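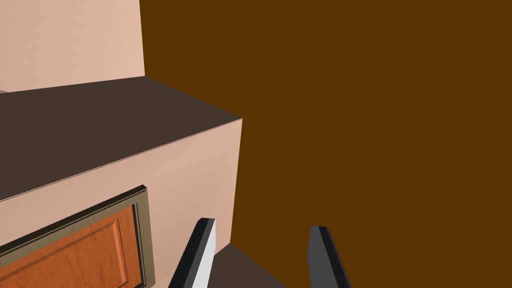 Wrist view in the simulator, fingers open beside the cabinet corner

Gripper loses the tube after some hundred steps, only in simulation

kemska_dev
6 December 2025

Good evening to all. I have a fault with a simulated arm in a kitchen room and I cannot find the cause. The gripper takes a tube of gel and lifts it. After 300 steps the tube begins to slide down between the fingers, very slowly, and then it falls. I use the Bustero physics plugin, time step is 4 ms, finger force is the default. In 214 runs it never held until the end. Wider objects do not slide. What should I check first?

Illia Melnychuk

I had the same problem in February. Please look at the collision shape of the tube, not the shape you see on the screen.

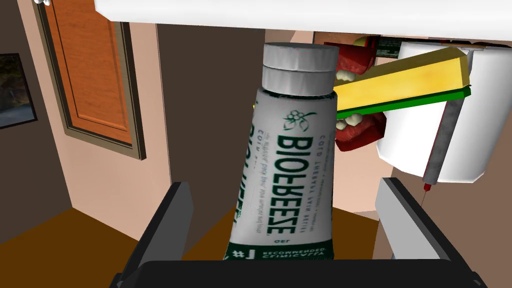 If the shape was made automatically, it is often a rough hull, and each finger touches it at one point only. With one point there is almost no resistance to turning, so the object creeps. Replace it with a simple box for the body and a small cylinder for the cap. After this, raise the solver iterations, but only a little. Please do not copy the new finger force to a real arm without checking the limit in its manual.

sundaram_k

just put friction to 2000, works for me

Illia Melnychuk

It will hide the fault, and later the fingers may not release the tube. I would not do it.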